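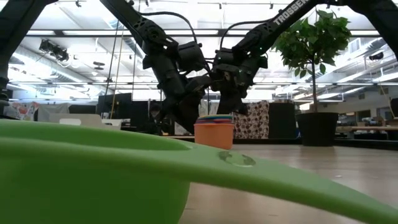

Changes to Accessible Boarding and Guest Services at Stoltton Park

Stoltton Park will introduce a revised accessible boarding program at the start of the summer season in June. The program replaces the paper boarding card that guests with mobility, sensory, or medical needs have collected from the Main Gate office in past seasons. Annual members who hold a current card may continue to use it until it expires.

Under the new arrangement, guests register once per season, either through the member services page or in person at Guest Services. Registration covers the named guest and up to 4 companions. A companion must be tall enough for the attraction in question and, where the ride requires it, able to assist the guest during an evacuation. Ride operators will continue to explain evacuation procedures at the boarding point and will answer questions before a guest commits to riding.

Return times will be issued at the entrance to each attraction. When the posted wait is shorter than 10 minutes, guests will be directed to board without a return time. When it is longer, the operator will assign a time equal to the posted wait, and the party is free to spend that period elsewhere in the park. Only one return time may be held at once. A return time remains valid until the attraction closes for the day, including on evenings with extended hours.

Several boarding points have been relocated. At the Seixas River Cruise, guests using wheelchairs previously entered through the exit ramp and waited beside the unloading platform, where space was limited and departing passengers had to pass close by. A separate waiting area with seating and shade has been built on the north side of the dock. One boat in the fleet has been fitted with a level floor and a folding ramp, and guests may remain in their own wheelchairs on that boat. The wait for it may be longer than the posted time.

The Zostitz Mountain Railway will keep its existing arrangement, in which guests transfer from the wheelchair to the front car. The transfer bench has been raised to match the height of the car seat. Staff are not permitted to lift guests, and members who are unsure whether the transfer is suitable for them are encouraged to try the sample seat located outside the station. Wheelchairs are held by the operator and returned at the same platform.

"The comments we received from members last season were detailed and often quite frank," said Sándor Győri, Director of Guest Operations. "Many of them concerned the distance between the regular entrance and the accessible entrance, and whether anyone was present to meet guests once they arrived. We have increased staffing at those entrances and will review the results in the fall."

New signs are being installed at all attractions and will show the accessible entrance, the type of transfer required, and the location of the nearest companion restroom. The same information appears in the revised park guide, available at the gates and in large print on request.

The park has 200 wheelchairs available for daily use at no charge. Electric scooters may be reserved in advance through Flostis, the park's rental partner, at the kiosk inside the Main Gate. A refundable deposit applies. Scooters may not be taken onto the Zostitz Mountain Railway platform, and parking is provided at the foot of the ramp.

Members with questions about registration may speak with Guest Services from park opening until 6:00 p.m.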